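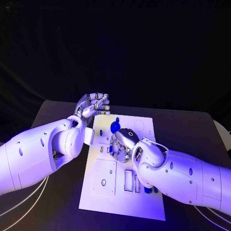

Drescombe 0.16 的图集终于整理出来了！这一版几乎把双臂协调那一层重写了一遍：原来的规划器把两条手臂当成两个互相避让的独立机器人，一条动的时候另一条就老老实实等着，看上去很安全，节拍却慢得让人着急。新版把两条手臂放进同一个时间轴里求解，靠近同一块区域的时候互相让的是时间，不一定是空间。最能看出差别的是两只手都凑到工装板跟前的姿态，左手抬在板子后沿上方，右手手背朝上，手指弯成一圈垂在蓝色圆盘旁边，两段前臂一起往中间收。旧版规划器遇到这种构型多半直接报“无可行解”，然后把其中一条手臂退回初始位，整套动作从头再来。现在它会给每只手算一段“占用窗口”，窗口一错开，路径就可以从对方刚离开的位置穿过去。我第一次在回放里看见两条轨迹这样交叉的时候，真的在椅子上坐直了！

页面比较短，图也不多，文字倒是攒了一堆，都是平时调试时随手记的，按我自己觉得有意思的顺序排。熟悉我们仓库的朋友可以直接跳到最后看参数变动。

关于共享时间轴
求解器内部其实很朴素，先各算各的几何路径，再在时间上做联合优化。几何路径只在窗口怎么也排不开的时候才会重算。这个顺序是 Fouad Lahlou 坚持的，我一开始想一步到位全放在一起优化，写了两周，收敛慢得可怕，参数还特别敏感，最后乖乖回到他的方案。他在评审里只写了一句“先让它能停下来”，我现在把这句话贴在分支说明的第一行。

关于手指
整条手臂的碰撞模型用胶囊体就够了，手不行。手指张开和蜷起来占的体积差太多，如果一律按张开算，两只手永远别想靠近同一个零件；如果一律按蜷起来算，那迟早要出事。新版让碰撞模型跟着手指关节角实时更新，更新频率和主控制环分开跑，主环不用等它。代价是多了一份状态要同步，时间戳对不齐的时候会出现很诡异的“幽灵手指”，也就是规划器以为那儿还有一根手指，实际早收回去了。Grarkine 里新加的着色选项就是为了抓这个：数据过期的连杆会变成橙色，一眼就能挑出来。

关于感知
工装板是浅色的，零件是蓝色的，听上去是再好不过的分割题目，对吧？灯光一偏紫，白色的壳体和板面全都跟着带颜色，靠固定阈值的老办法马上就乱了。我们现在不看绝对颜色，先用板子自身的轮廓把板面拉正，再在板面坐标系里比较局部差异。板上的孔和槽都有设计图，位置是已知的，感知要回答的问题就缩小成“这个位置上有没有东西、朝向是多少”。问题一小，网络也跟着小，推理放在控制机上就能跑，省掉了一台专门的机器和一根老是松的网线。

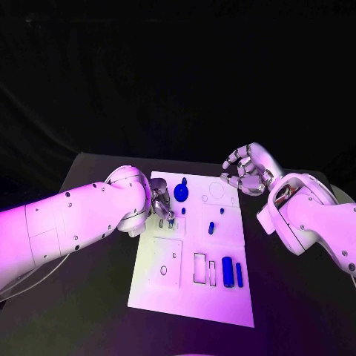
板面坐标系还带来一个我很喜欢的副产品：任务可以用板子的语言来写。以前的脚本里满是基座坐标，谁把板子碰歪一点点，就得重新标定一遍。现在任务文件里写的是“某某槽位上方”“某某孔的轴线”，板子斜着放也没关系，拉正之后全都对得上。写任务的人不用再知道手臂装在哪儿，读任务的人也终于能看懂了。Delacroix 那边的同事拿到新格式，当天下午就提交了一个自己的任务，语法错误倒是有几处，但意思我全看明白了，这在老格式时代简直不敢想。

关于抓小销子
小销子夹在两个槽之间的时候特别考验手指的接近方向。从上面直直下去，指尖容易先碰到旁边的凸起；斜着进，另一侧的手指又可能把旁边的零件带倒。我们给每个零件存了一组候选的接近锥，规划器按当前周围的占用情况挑一个。挑选的打分函数改过很多回，目前最管用的一项居然是最土的一项：离邻居远的优先。另外，合拢手指这一步交给了力控，位置控制只负责送到门口。合拢时如果某根手指提前受力，其余手指会放慢，等它一下。这段代码总共没有多少行，是我在这个版本里写得最开心的部分！

关于“空着的那只手”
一只手在干活，另一只手该待在哪儿？听起来像闲聊，写起来全是细节。旧版会把它收得很远，下一步要用的时候再兴冲冲地跑回来，时间都花在路上。新版有一个“预备位”的概念，规划器往后看 3 步，估一下这只手接下来大概要去哪儿，然后让它提前等在附近，手指半张，不碰任何东西。看的步数是可以调的，调太大反而不好，计划一变，它等错了地方还得绕一圈。默认值是试出来的，没有理论，欢迎有人来推翻它。

关于回放和调试
Grarkine 现在可以把规划器的时间轴和相机画面并排拖动。以前查一个问题，要在日志、曲线和录像三个窗口之间来回对时间，我每次都能把自己对晕。新版的占用窗口直接画成色带，两条手臂一上一下，哪儿挤、哪儿空，看色带就够了。事件标记也能导出，开评审会的时候往共享页面上一丢，大家讨论的是同一个时刻。还有一个小功能我要隆重推荐：按住空格键会把当前时刻的求解器输入整个存下来，离线可以原样重算。很多只出现一次的怪事就是这么抓到的。

回归测试
每次合并之前，会跑一遍 2225 条录下来的规划请求，全部离线，不碰硬件。旧版跑一遍要等到午饭后，新版并行之后，泡杯茶的工夫就有结果。失败的请求会自动按原因归类，目前最大的一类还是“预备位互相冲突”，两只手都觉得那个地方归自己。修法已经有思路了，给预备位也发占用窗口，只是优先级低一些，代码在分支上，还没敢合。

参数变动
求解器超时上限改成 70 毫秒，超时以后沿用上一段计划并减速，不再急停。
手指碰撞模型默认开启，原来的静态模型还能用，配置里把 hand_model 设成 static 即可。
旧的基座坐标任务文件能读，会有警告。转换脚本放在 tools 目录下，遇到手写的偏移量它会停下来问你，请别一路按回车。
接近锥的配置搬到了零件描述里，以前写在任务里的那份会被忽略。
Prelmont 格式的标定文件从四月那版起就能直接导入，这次补上了单位检查。把毫米当成米读进来的那个下午，我不想再过一遍了。

下一版想做的事情很多，排在最前面的是让规划器解释自己为什么让某只手等，哪怕只是一行字。现在要知道原因得去翻求解器的中间变量，我翻得动，新来的同事翻起来就很痛苦。如果你手上有让规划器犯糊涂的请求，尽管把 Grarkine 存下来的输入发过来，越怪越好，我会加进回归集里！

页面更新：2023年7月4日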